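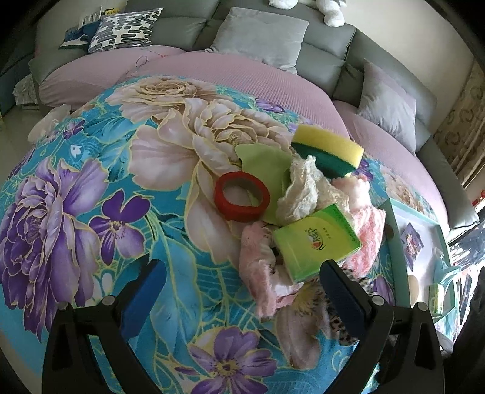 Tidying a table is still slow work for household machines

A pile of small things on a flowered cloth is not a problem for most people. For a machine it is still one of the hardest jobs in the home, says Haruna Sasaki, who leads the household group at Lokov.

Her team published in April the results of 1,000 tidying attempts with its arm, Cuesta. Hard objects with a clear shape, such as a roll of tape or a sponge, were usually put in the correct place. Soft objects gave much more trouble. Lace and fluffy fabrics change their form when they are touched, and the arm often took 2 pieces together or left one behind.

Printed cloths are a difficulty too. "The machine sees a big flower and sometimes it tries to pick the flower," Sasaki said. The group now wants to collect 2,000 more attempts, all of them in lived-in rooms with a sofa and the usual bags and cables.

Teodoro Barroso, who manages the packing hall of the home goods seller Pliltwood, has followed the tests with interest. He had Cuesta on trial for 3 weeks and sent it back. It handled boxes well, he said, but his workers fold and sort textiles faster. He will look at it again when the next version is ready. Lokov has not given a date for this.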